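4.2 Gripper trials with mixed clothing

The Tulter kit was tested as delivered, with the two-finger gripper and the wrist camera supplied by Pliltidia. We ran 2,398 picks on garments, of which 2,261 ended with the item held clear of the pile. Most of the remaining picks failed on thin, smooth cloth. Heavier items gave little trouble once the finger force was set to level 2, and we kept that setting for the rest of the work. Ljungberg and Öberg scored the picks separately and disagreed on 17 of them; these were settled by watching the recordings again. The maker's manual advises a flat approach, but we found a slanted one easier to set up near other clothes. 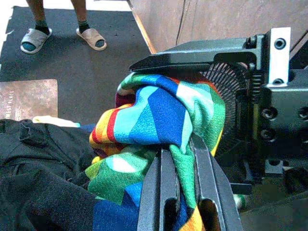

Figure 3. Wrist camera view of the gripper holding a printed multicoloured cloth beside a black garment.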